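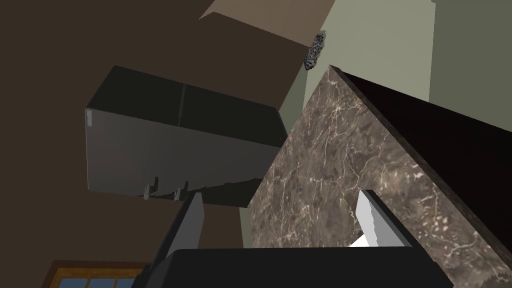
Adding a wrist camera check to a simulated cabinet task

This page covers how to set up a wrist camera in a kitchen simulation, check that its pose is right, and use its view to line the gripper up with a cabinet handle. It assumes you already have a scene that loads and an arm that moves. The steps were written for Widier, our task runner, with the Civska kitchen set. Other simulators will need different names for the same settings.

Last updated: 2018-08-10

Before you start

You need a working Widier install, one kitchen scene from Civska, and an arm model with a parallel gripper. Turn off texture and lighting randomization until the last section. It is much easier to find a bad transform when the walls stay the same color between runs.

Step 1. Attach the camera to the hand

Open the arm file and find the hand link. Add the camera as a child of that link, not as a child of the last arm joint. If you attach it to the joint, the camera will look correct until the joint turns, and then the fingers will drift across the view.

Set the offset in the hand's own coordinates. Start with the camera behind the fingers and looking along them. Save the file and reload the scene. A change to the arm file is not picked up by a reset.

Step 2. Check the view at rest

Move the arm to its home pose and save one camera frame. Both fingers should show, along with part of the gripper body. Open and close the gripper and save a frame at each end. The fingers should move and the gripper body should stay at exactly the same pixels. If the body moves, the camera has the wrong parent. Go back to Step 1.

Don't worry if the room looks tilted. The view rolls with the wrist, and a cabinet that is level in the world can run diagonally across the frame. The planner works from the camera pose, so nothing needs to be rotated upright. If you want upright frames for people to look at, rotate a copy.

Step 3. Check the pose with a known point

Pick a cabinet handle and read its world position from the scene file. Project that point into the camera and draw a mark on the frame. Do this at 6 arm poses that differ in wrist roll as well as position.

The mark should land on the handle every time. We accept an error of up to 5 pixels. Common results and what they mean:

The mark is off by the same amount in every frame: the camera offset is wrong.
The mark is right at home and gets worse as the wrist rolls: the rotation order is wrong. Widier wants the quaternion with w first.
The mark is mirrored: the camera's forward axis is flipped.
The mark is right but one frame behind: you are reading the pose before the physics step and the picture after it.

The last one took us the longest to find – it only shows up while the arm is moving.

Step 4. Find the handle

Run the Gill segmenter on the frame and keep the handle class. On a double cabinet you will get two regions. Choose one by its link name in simulation, or by its position relative to the door seam if you plan to move to real hardware later. Left and right in the frame are not reliable once the wrist has rolled, so convert to world coordinates before you compare.

Small handles on dark doors sometimes come back as a few scattered pixels. Raise the render size first. If that doesn't help, raise the minimum ambient light in the scene. Drop any region under 19 pixels and ask for another frame.

Step 5. Plan the approach

Send the handle position to Cloltia as the target and set a standoff point straight out from the handle. Plan to the standoff first, then take a new frame and correct. Two corrections are normally enough. If the planner still reports an error after that, stop the run and save the frame, the joint values and the camera pose together.

Add the countertop and the cabinet to the collision list. Upper cabinets need their underside included too, and some Civska scenes only give the doors a collision shape. Turn on the collision view and look at the cabinet from below before you trust a plan.

Step 6. Turn randomization back on

Start with wall colors and counter materials. Veined stone is a good test because the segmenter can take a thin bright vein for a pull. Then turn on lighting. Keep camera offset noise off until the others pass, and rerun Step 3 after you enable it, with the noisy offset passed to the projection.

Log the random seed with every frame. Without it you can't load the same kitchen again.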